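Demo Day Report, Group 3
Automation Elective, Skollthorpe

Our group had 5 members and one job at the open day: explain a simulator to visitors who had come to Clinness mostly for the free coffee. The simulated arm's job was stacking cups. Ours is a virtual table with a green cup, a purple cup and an orange that does nothing all afternoon.

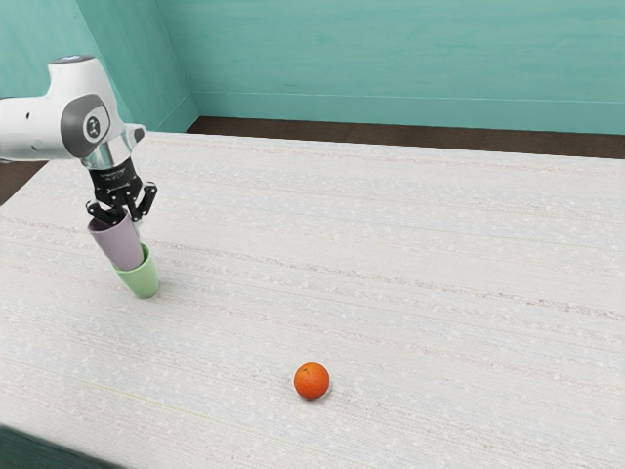 Clinness, 11/5/24

We set up by the door and ran Watum, our control script, on the big screen. The task was to bring the purple cup over to the green one and lower it in. Visitors wanted to know when the robot would pick up the orange. We said that was outside the scope of the project, and they looked at us with pity.

The simulator gives you several views, and a keyboard shortcut flips between them. One shows the arm and the table. Another is a very close look at the tabletop texture, and a small boy with a sticky thumb found it before we did.

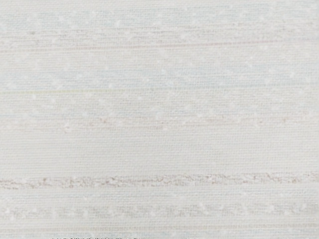 He then asked if the robot was broken. It wasn't, but it took us 3 minutes to get back to the main view, and by then he had left for the Sivakumar booth — they had candy.

Grip position gave us the most trouble in practice. We had moved the grasp point up to the rim of the cup, and then spent the rest of the week arguing over who had suggested it. For the December demo we want a lock on the view keys and a bowl of candy.

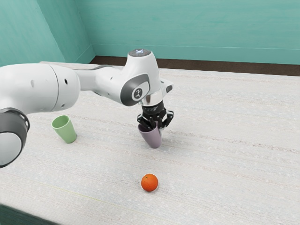
Purple cup in the gripper, green cup and orange on the table.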